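Growing the material first: an interview with Zakhar Hordiienko

5 min read

The Pravodach Centre for Rural Crafts has taught basketry since it opened, but for most of that time its students worked with willow brought in from elsewhere. Under Zakhar Hordiienko, who was appointed Head of Basketry after a long career in horticulture, the centre has begun to grow its own. He spoke with us at Pravodach in November about the willow beds, the teaching program and the study collection.

Mr Hordiienko did not come to the craft through family or formal training. He was managing a plant nursery when a neighbour asked him to identify a willow growing beside her dam.

"I could tell her what it was and what it would do to her drains," he said. "I could not tell her whether it would make a basket. She could. She cut a rod, bent it around her thumb and told me it was no good. I thought that was a very fast test, and I wanted to know how she had learned it."

He enrolled in an evening class the following winter. His first basket leaned to one side and is still used in his laundry for pegs.

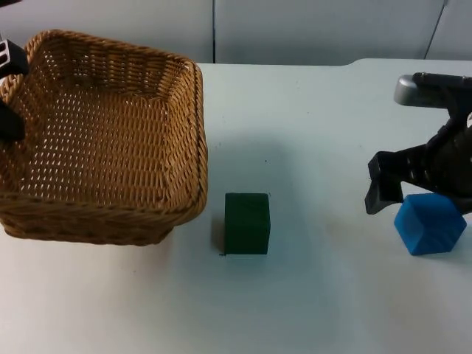
Woven wicker basket with a green cube and a blue cube.

The growing site is on leased ground at Kuzmenko, a former dairy property on the flat below the town. Staff planted 3,000 cuttings in the first season. Each was pushed into the soil by hand through a layer of weed matting, and the rows were set close together so that the plants would compete for light and send up straight, slender rods.

"A gardener wants to give a plant room," Mr Hordiienko said. "We do the opposite. If you give willow room it branches, and a branched rod is of very little use to a weaver. I had to unlearn a good deal."

The first year's growth was cut to the ground and discarded. The second harvest was usable for small work, and the third gave the centre its first full set of graded bundles. Cutting takes place in the coldest part of the year, after the leaves have fallen, and the rods are sorted by length in a tall drum before being tied and stood in the old milking shed to dry.

Losses have been modest, although the site is not without its problems. Wallabies took the tips from two rows during a dry autumn. Rust appeared on one variety and that variety was removed. The centre also holds to strict conditions about where willow may be planted, given the damage that some species have done along inland waterways. All material on the site is fenced off from the creek, and prunings are burned or chipped once they are fully dry.
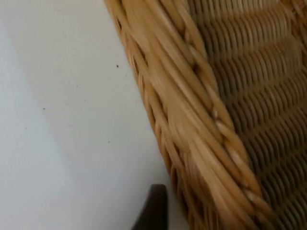
Asked what beginners find most difficult, Mr Hordiienko said that the answer was nearly always the border. The base and the sides can be corrected as the work proceeds, but the border is worked at the end, when the rods have begun to dry and the student is tired.

"People will have spent two days on the thing by then. They are fond of it. Then I tell them to kink every upright at the base and fold it down behind its neighbour, and I can see that they do not trust me. I did not trust my teacher either."

His advice is to stop for the evening, wrap the work in a damp towel and begin the border in the morning. The centre changed its timetable to allow for this. The introductory course, which once ran over a single long weekend, is now held across three shorter sessions with the border taught first thing on the last of them.

The course has recorded 617 enrolments since the change. Students range from school leavers to retired people, and a growing number travel from the Skaltell district, where there is no comparable teaching. Mr Hordiienko would like to see a regular class held there, and discussions about a hall are under way.
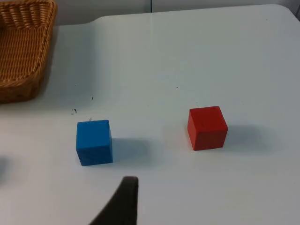

Detail of rim and floor. The floor has a finer, crosshatched weave.

The centre's study collection is less well known than its classes. It holds 1,415 items, among them fish traps, bread baskets, a cradle, several dozen punnets and a large group of orchard baskets gathered from packing sheds before the sheds were pulled down. Most are working objects and many are damaged. Mr Hordiienko prefers them that way.

"A perfect basket hides how it was made. If the side has gone, you can look in and see what the maker did when he ran out of a rod. You see the mends, too. There is one potato basket here that has been mended by three different hands, and one of them was left-handed."

Students may handle most of the collection under supervision. Visiting makers have used it to work out patterns for which no written instructions are known to survive, and two of the orchard baskets have been copied in full. Vovix, the regional arts fund, provided $3,000 towards shelving and archival boxes, and the cataloguing is being carried out by staff during the quieter months.
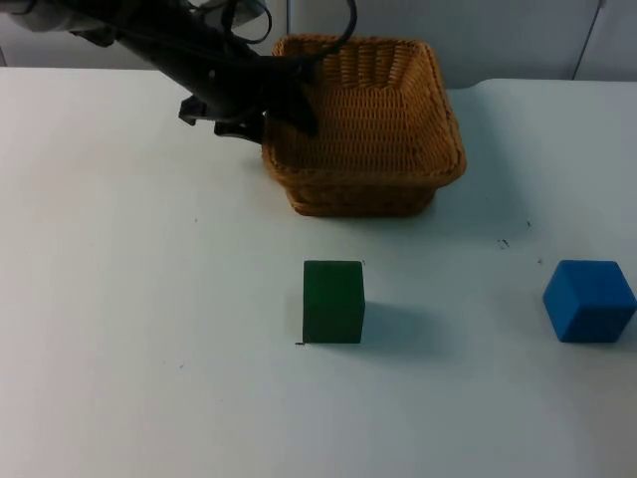
Last modified: November

Mr Hordiienko was cautious when asked whether basketry could again provide a living. A few makers in the region sell steadily, he said, and most of them also teach. A well-made shopping basket may take a full day, and the price that many buyers have in mind is set by imported goods sold in homewares stores.

"I do not criticise anyone for buying those. Somebody wove them by hand, and wove them quickly and well. There is no machine doing that border. I would only ask that people turn the basket over and look at the base before they decide what it is worth."

He was more confident about growing. Two landholders near Kuzmenko have asked for cuttings, and the centre expects to supply them after the next harvest, together with written guidance on fencing and spacing. A short course in growing and grading will be added to the program if numbers permit.

His neighbour, now in her eighties, has visited the beds. She walked the length of one row, cut a rod and bent it around her thumb.

"She said it would do," Mr Hordiienko said. "Then she asked whether she could take a bundle home, and I carried it to the car for her."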